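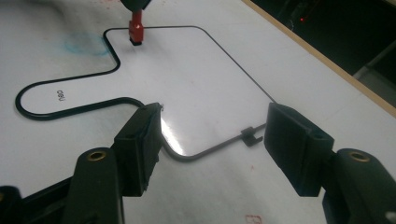
Black wire on the white surface, with the glare down at the bottom end

Wire tracing: segmentation keeps losing the bottom of the loop

Posted by Felista Mrema

I'm trying to get a clean centreline of a bent black wire on a white surface, so the planner has something to follow. Threshold, skeletonise, fit a spline, tea. It works along the top run and round the lobe on the left. Down between the fingers, where the wire goes grey with glare, the mask falls apart and my spline takes a short cut across open board with great confidence.

The mask also swallows the little clip and the fingers, both being black, and now and then it traces the word "deli". I've moved the threshold from 100 to 46 and back. Lower loses the grey stretch, higher brings in every shadow. Is there a sensible way to do this, or do I just keep turning the knob?

Wichai Limsakul

Stop turning the knob. A single global threshold won't cope with a wire that's black at one end and pale grey at the other. Try a ridge filter (dark line on light ground, scale set to the wire width) and keep the response as a cost map. Then run a shortest path between points you trust on either side of the glare.

For the fingers, use a fixed mask in the camera view. They'll move as the gripper opens, so make one for each of a few widths and pick by the encoder reading. Drop any blob under 17 pixels long and most of the lettering goes. The clip will still leave a bump - fit the spline with a robust loss and it mostly shrugs it off.

kerivov_2

had same thing. turned the lamp off

Felista Mrema

Ridge filter plus shortest path gets through the grey bit, thank you. Lamp also off. I'm not saying which one I tried first.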